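Domitz bench arm mounting kit, reviewed by Ida Reuter
3 out of 5

Two base plates, 19 bolts and a leaflet that assumes you already own a second leaflet. I model every cell in simulation before I drill anything, and the files that come with the kit are the best part of it. Both arms went in along the rear edge, facing each other, first try.

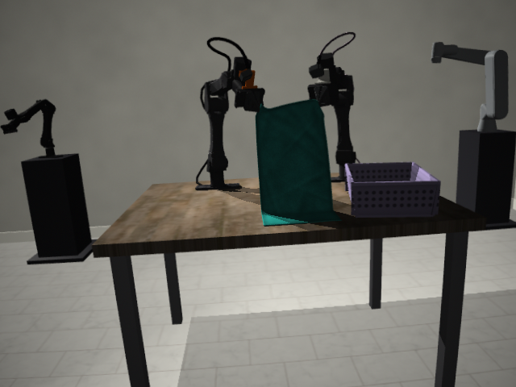
Cable slack is where you'll lose your evening. Leave a generous loop over each arm, then recheck the bolts after 65 hours. Mine had opinions by then.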